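Lostley Demonstration Capture Kit, Bimanual
Equipment page — Skoderum
Last revised 11 May 2026

Overview

The Lostley kit records teleoperated demonstrations on a two-armed robot and writes them out as episodes ready for policy training. It covers the head camera, a camera module for each wrist, the recording unit and the software that ties them to a common clock. Arms and grippers are not included. Skoderum supplies mounting plates for most arms with a standard wrist flange; drawings for other flanges can be requested before ordering.

The kit is intended for collection in homes, workshops and small commercial rooms, where lighting and floor space are whatever the building offers. Groups working at a fixed bench with controlled lighting may be better served by the Pundus bench set, which has fewer parts and a lower price.

What is recorded

Each episode holds three video streams, the joint positions of both arms, gripper opening, operator commands and a text label for the task. Joint data and commands are logged on the same clock as the video. The operator starts and stops an episode by foot switch and marks it keep, discard or review. Discarded episodes stay on the drive until the session is closed, so a wrong press can be reversed.

Labels are taken from a task list loaded before the session. Free text is allowed but is stored in a separate field and is ignored by the export tool unless the option is set.

Specifications

Video streams: 3 (head, left wrist, right wrist)
Longest single episode: 600 seconds
Recording unit storage: 1000 GB, removable
Wrist module cable length: 115 cm
Episodes per session index: 400
Export: per-episode folders or a single indexed archive
Power: mains adapter, or battery pack sold separately

Song review software

Song is the desktop program supplied with the kit. It plays the three streams side by side with the joint traces underneath and flags dropped frames, stalled joints and episodes with no gripper motion. Flags are advisory. Song does not delete anything by itself, and an episode marked keep by the operator is exported even when flagged — the flag travels with it in the metadata.

A session can be split between two reviewers. Their marks are kept apart and merged at export, and any disagreement is listed in the session report.

Placement and cable routing

The head camera should be set so that both wrist modules stay in view through the working range of the task. Fix the tilt before the first episode and leave it alone until the session is closed; a change in tilt requires a new calibration file.

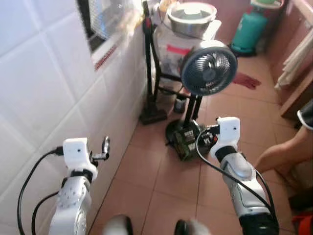 Floor-level tasks need more downward tilt than table tasks and more slack in the wrist cables. With a desk fan on a floor of reddish-tan tile as the work object, the black cables hang in loops along the outside of the left arm and run in a long arc down the right. Check this slack at full reach and with the wrists rotated to both limits. Where a window is in the head view, as with the bright mesh-screened one on the left, set exposure manually on the work area and lock it.

Calibration takes place with the arms powered and the grippers empty. The routine asks for a set of poses and writes one file per session. Keep it with the episodes; export will not run without it.

Ordering and support

The kit ships with mounting plates for one arm type, to be named on the order form. Spare wrist cables are stocked in the standard length only. Firmware 2 for the recording unit is scheduled for June and will be a free update for registered kits. Session files made with the current firmware will open in Song without conversion.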